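Sat 30 August

I wanted to write this post already in spring, but every time I started, I found that my rules were not good enough to show to other people. Now they are maybe good enough. We have used them for 1733 recorded runs in Gorkura, and the last part of those runs I can use almost without cleaning. So I write them down, mostly for my colleagues in the Urkico office who ask me the same questions by mail, and also for anybody who works with two arms and soft things.

My work is teleoperation. A person moves the arms, we record, and later a model learns from the recordings. The tasks are from the home: clothes, baskets, cushions, towels. Before this I worked six years with machines in a packaging plant, and there the rules came in a thick binder. When I changed to robots for the home I expected a thinner binder. In fact there was no binder, only a text file with the name "notes_new_2".

## Which standards I read

Some people in our field think that the standards are only for factories. I don't agree. ISO 10218 is written for industrial robots, this is true, and ISO 13482 for personal care robots, and our small arms are somewhere between them. But the way of thinking is the same everywhere. You write down what can go wrong, you decide how bad it is, you change the design first, and only after this you put a warning sign. I read ISO 12100 for this method, slowly, with a dictionary, and I recommend it. It is dry reading, but one weekend is enough to understand the main idea.

What I did not find in any standard is the small daily things. How do you name an episode? When do you throw it away? Who is allowed to touch the basket while the arms have power? For this we made our own list.

## Our rules for a session

1. The operator says "power on" aloud before the arms get power, and waits for an answer from the second person.
2. No hands in the work area when the arms are on. If the garment falls out of reach, we stop, power off, pick it up, and begin a new episode.
3. The stop button is tested at the start of every shift, with the arms moving slowly. Pressing it when nothing moves is not a test.
4. Gripper force stays at the value in the sheet. If a cloth slips, write this in the log and continue. Do not change the force in the middle of a batch.
5. Cables are checked by hand at each connector, power off, every 101 episodes. (The number is strange. It was 100, and somebody typed it wrong in the script, and then we were used to it.)
6. One task, one start position. The arms go back there before the recording begins, also when the operator is in a hurry.
7. A failed episode is kept and marked as failed. It is never deleted by the operator.

Rule 7 made the most discussion. Operators don't like to leave their mistakes in the folder, and I understand this very well. But when each person deletes what he finds ugly, you have as many standards as you have persons. Now the operator marks, and a different person decides one day later.

Rule 4 was my own mistake. In the first month I changed the force whenever I felt it was needed, and I did not write it anywhere. The result was 1000 episodes where I can't say which force was used. They are still on the disk. I look at the folder sometimes – it is a good teacher.

## About clothes

Soft things are difficult for rules. With a box you can write "the box is at the mark, long side to the left". With a shirt you can't write how it must lie, and if you try, you get a shirt that is always folded the same way and the model learns only this one shirt.

Our solution is to fix the process and leave the result free. The rule says: hold the garment over the basket at the height of your shoulder, let it go, do not correct it. Whatever comes is the start. I borrowed this from the Siriwan protocol, where they do it with towels, and I only changed the height.

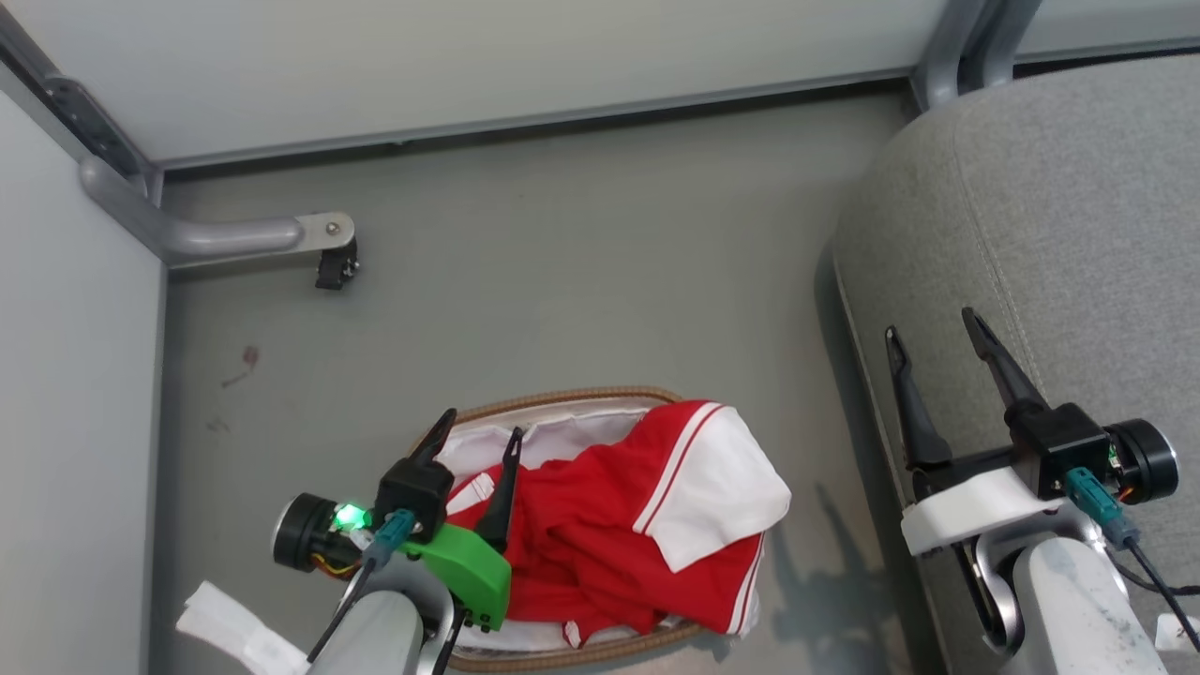
Should the second arm be switched off when the task needs only one?

In our rules it stays on and holds its position. An arm without power can sink slowly under its own weight, and an arm that sinks near a moving one is a risk which the operator may notice too late. It also keeps the recordings the same shape, with values for both arms in each file.

The same goes for the grippers: we write the state of both in the log, also for the arm that does nothing.

## What is still open

The batch for October should have 2000 episodes, and I am not sure that the one-day-later check will survive this number. One possibility is to check only a part, chosen by a script. The other is to use Nevov, our internal viewer, which can play many episodes side by side, but it still loses the log comments when you export them.

I also want a proper rule about breaks. At present it says "take a break when tired", and this is a weak rule – a tired operator is the last one who sees it. I will try a fixed break after each batch and write here how it went.

If your lab has a written rule for breaks, please send it to me, in any language. I have the dictionary.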